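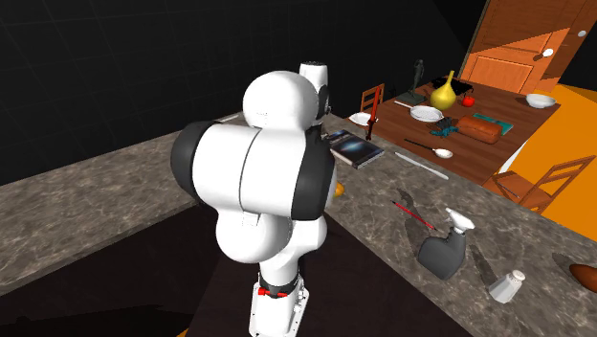
Sterach County health officials are asking people who rode the late ferry from Brivholm to Orellana in early February to check their vaccination records after a passenger was diagnosed with measles.

The passenger, an adult who lives outside the county, took the 9:40 p.m. sailing while able to spread the virus but before the rash came out. The county health department said the person was later treated at Brilberg General Hospital and is recovering at home. It did not release a name or age, and said only that the person had recently returned from a trip abroad.

The ferry company's records show 208 passengers on that sailing. Contact tracers had reached 100 of them by noon, most by phone or text message. Tickets bought with cash at the dock carry no name, and the department said those riders will be the hardest to find.

"If you were on that boat and we haven't called you, please call us," said Brenda Paredes, the county's deputy health officer. "Have your shot records in front of you if you can find them. If you can't find them, call anyway."

Measles spreads through the air and can stay in a room for up to two hours after an infected person leaves. For that reason the notice also covers people who used the Orellana terminal waiting room between 10:30 p.m. and 1 a.m. that night. The outdoor car deck is not considered an exposure site.

No other cases had been confirmed as of the department's noon update. Five people who reported fevers or a cough have been tested, and all five results were negative. Symptoms usually begin one to two weeks after contact with the virus, starting with fever, cough, runny nose and red eyes. The rash tends to follow a few days later.

People with two recorded doses of the measles vaccine do not need to stay home or change their plans. Those who have never been vaccinated, and who have not had measles, are being asked to stay away from work, school and child care until 21 days after the sailing. Paredes said the department will write letters for employers who ask for proof.

Anyone who develops symptoms should phone ahead before going to a clinic or emergency room so staff can bring them in through a separate entrance.

Cristóbal Barrientos, who commutes on the ferry from Brivholm four nights a week, said he got his text message during a shift at a bakery in Orellana.

"It had a link in it, so I figured it was a scam," he said. "Then a guy I ride with got the same one. I called the number and they asked where I sat, upstairs or downstairs, and how long I was in the terminal. It took maybe ten minutes."

Barrientos said his mother found his childhood shot card and he was cleared to keep working.

The department held a walk-in vaccine clinic at the Orellana terminal after the notice went out and gave 313 doses over two days. A second clinic will run at the Brivholm library from 3 p.m. to 7 p.m. for the rest of the week. Shots are free and no appointment is needed. Children under 18 must come with a parent or guardian.

Infants too young for the routine vaccine, pregnant women and people with weakened immune systems who were on the sailing should talk with a doctor before visiting either clinic, the department said.

Ferry service has not been affected. The company said the boat and the waiting room were cleaned and are back in regular use. Crew members who worked the sailing have all shown proof of vaccination.

The department plans to update its case count each day at noon.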